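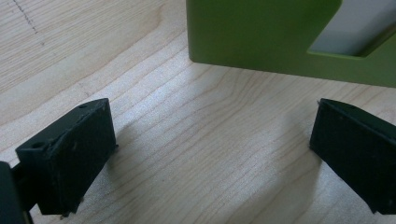 Handheld Grippers: Budget and Buying Notes

This page goes with the equipment plan for the second half of the year. It covers the handheld grippers we use to record pick-and-place work, what they cost to keep running, and what we intend to buy next. Didier Lebrun put the numbers together in July and I wrote them up. Click the picture for the full-size version.

Gripper open over the bench. Dark green fingers, squared-off ends, matte finish. The scratches and pale specks on the left finger are the sort of wear we go by when deciding on a replacement pair.
Two small round holes show along the top edge of the same finger. Check hole spacing on any quote for third-party fingers before you sign it.

What we are buying

The request is for 6 handheld units from Undard, with fingers fitted. The total on the current quote is $2,788, shipping included. We asked Vitia for a matching quote and their price per unit was lower, but the fingers were sold separately and the lead time was longer than we can accept. Undard also lets us return an unopened unit, and Vitia does not.

Spare fingers are a separate line at $215. Leblanc makes them to our drawing. That amount should carry us to the end of the year at the present rate of use — if the Sadivetti project is extended, it will not, and we will come back with a second request.

What we are not buying

No new benches. The light wood tops stay. A darker surface was suggested so that dark fingers would blend in less with their own shadows, but the recordings are usable as they are and the money is better spent on units.

No second arm this year either. The arm quote was three times the size of everything else on this page and nobody had floor space set aside for it. Sadivetti can be finished with handheld recording alone.

Planning points for other groups

Budget for fingers as a consumable. We listed them as part of the tool the first year and had nothing left when a pair needed replacing.

Ask for the mounting drawing with the quote. Undard sent theirs the same day. Leblanc needs it before they will give a price.

Allow 2 weeks between delivery and first use — the units have to be checked in, labeled and calibrated, and that is staff time that should appear in the plan.

Questions about the figures go to Didier. The order closes on Wednesday at noon, and changes after that go on the next one.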